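Besten Opens Orders for the Ogola Work Shirt, Its First Snap Front Style Made to Be Repaired

Press release
For immediate use
Fri 13 July

Besten, the maker of everyday shirts and jackets, announces that the Ogola work shirt is now open for orders from shops and from private customers. It is a snap front shirt in heavy cotton twill, cut with a straight body, and it is the first garment of the company in which every part that usually wears out can be taken off and replaced.

The first production is 513 shirts. From these, 400 are reserved for shops which already placed their orders in April, and the rest will be sold directly by Besten. A second production is planned if the demand is good, but the company has not yet decided the date for it.

The Ogola was designed by Adhiambo Okoth, who joined Besten as a pattern cutter and now leads the shirt department. She began the work after the repair desk showed her a pile of shirts that customers had sent back. The fabric of the body was still strong in nearly all of them. The collars were worn through at the fold, the cuffs were open at the edge, and many snaps did not close anymore.

"I looked at these shirts and I thought, the customer has done nothing wrong," said Adhiambo Okoth. "They have worn the shirt, they have washed it, they like it. And now it comes to us because of a strip of cloth that is as wide as my thumb. So I wanted to make a shirt where this strip can come off in a few minutes and a new one goes on."

In the Ogola, the collar and both cuffs are joined to the shirt with one line of chain stitch. This line can be pulled out from one end without cutting the fabric. A new collar is then sewn along the same line, and small marks inside the neckband show where it must begin and finish. Any tailor can do the work, and a person with a home sewing machine and some patience can do it also. Each shirt is delivered with one spare collar and a printed sheet with the steps. Spare cuffs are sold in pairs.

The snaps are pressed through a separate tape which runs behind the front edge. If one snap is broken, it is possible to change only this one. If the whole front is tired, the tape can be changed in one piece. The tape comes from Cetov, a trimming supplier that has worked with Besten on its jackets before. For the Ogola, Cetov has made the tape a little softer than the one for jackets, so that the front does not stand away from the body when the wearer sits down.

"A shirt front has to bend many times in a day, and a jacket front does not bend so much," said Kerubo Kinyua, who is responsible for product development at Cetov. "The first tape we sent was too stiff. The second was nice to touch but the snaps moved in it. We are satisfied with the tape that is in the shirt now, and we will use what we learned for other customers too." 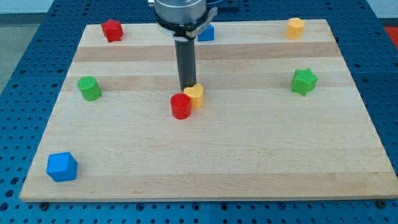
Color was the part of the project that needed the longest discussion. The Ogola is offered in two body colors, natural and dark navy, and the collars, cuffs and patches can be ordered in other shades, so a customer can build a shirt with parts that match or parts that do not match. The team wanted to avoid a fixed set where everything is decided in advance. Adhiambo Okoth wished for the loose feeling of small colored blocks scattered over a pale wooden board, where the eye makes its own groups and no color has to be the main one. For this reason the spare parts are shown in the order sheet without any suggested pairs, and shops are asked to display them in the same way.

The natural body is not bleached and keeps a few dark specks from the cotton plant. These are not a fault and they will become less visible with washing. The navy body is dyed as finished cloth and will become lighter at the seams with time. Besten recommends washing it inside out, with similar colors, and drying it on a hanger.

There are 4 patches in the range: an elbow patch, a chest pocket patch, a shoulder patch and a small round one that can cover a hole in any place. All are cut from the same twill as the shirt and have an edge that is already turned and stitched, which makes them easier to sew on by hand. The elbow and shoulder patches are sold in pairs. The chest pocket patch can have letters embroidered on it, in black or in red thread. This service is available for team orders and for single shirts, and it adds some days to the delivery.

The shirt has a woven label at the inside neck with the name Ogola in plain letters. On the outside there is no logo. The back has a yoke in 2 layers and a center pleat, and the tail is long enough to stay inside the trousers when the wearer bends or reaches up. The sleeves have a placket with one snap, so they can be rolled above the elbow.

Before the design was finished, sample shirts were given to people who do different kinds of work, among them a baker, a bicycle mechanic and two teachers. They wore the shirts during a season and wrote down what they did not like. After their comments the chest pocket was moved slightly higher, the lowest snap was removed, and the cuffs were made wider to go over a watch. The mechanic also asked for a second pocket, but the team decided to keep only one.

Faith Lema, who manages the repair desk at Besten, took part in the design from the first pattern. She tested how long it takes to change each part, and she asked for changes when a seam was too difficult to reach.

"In the past we received a finished product and then we had to find out how to open it," said Faith Lema. "With the Ogola I could say before, please do not close this seam in this way, I will never get inside again. Sometimes they did not agree with me. But in the end I can change a collar on this shirt while the customer drinks a coffee, and this was my wish."

Customers who do not want to sew can send the shirt to the repair desk or bring it to a shop that offers the service. The first change of collar is included in the price of the shirt. Later changes are charged for the part and for the work, and the prices are written on the sheet that comes with the shirt. Besten will keep the collars, cuffs and tapes in stock also after a body color is no longer made.

The Ogola will be shown for the first time to the public at the Irside store, where one part of the ground floor is prepared for it. Visitors can try on all sizes, see the spare parts and watch a collar being changed. Irside has sold Besten jackets for several years and will be the first shop to offer the change of collar at its own counter.

"Our customers ask us often if something can be repaired, and many times we have to say no," said Pendo Mrema, buyer for shirts and outerwear at Irside. "It is pleasant to have a shirt where we can say yes. We have also ordered more collars than we were advised, as I believe people will want to change the color before the old one is worn."

The shirt is made in one cut, in sizes from extra small to triple extra large. The cut is straight and has room for a T-shirt below it. Persons who are between two sizes and prefer a closer fit should choose the smaller one. The twill is washed before cutting, so the shirt will shrink very little at home. The measurements of each size are given on the order sheet, taken with the shirt lying flat and all snaps closed.

Besten is also preparing a jacket that uses the same tape and removable cuffs. It is still at the sample stage and more information will be given when the fabric is chosen. The existing jackets of the company will stay in the collection without changes.

Shops that want to order the Ogola can ask for the order sheet, fabric cards and a sample collar from the sales office. Orders for embroidered patches should be sent together with the order for shirts, with the text written exactly as it must appear, including capital letters and spaces - embroidered parts cannot be exchanged.

About Besten
Besten designs and makes shirts and jackets for daily wear. The company has its own pattern room and its own repair desk, and sells through independent shops and directly to customers.

Press contact
Mwanaisha Rugemalira
Press and shop relations, Besten
Sample shirts for photography can be borrowed on request. Please mention the size and the body color, and the date when you need it.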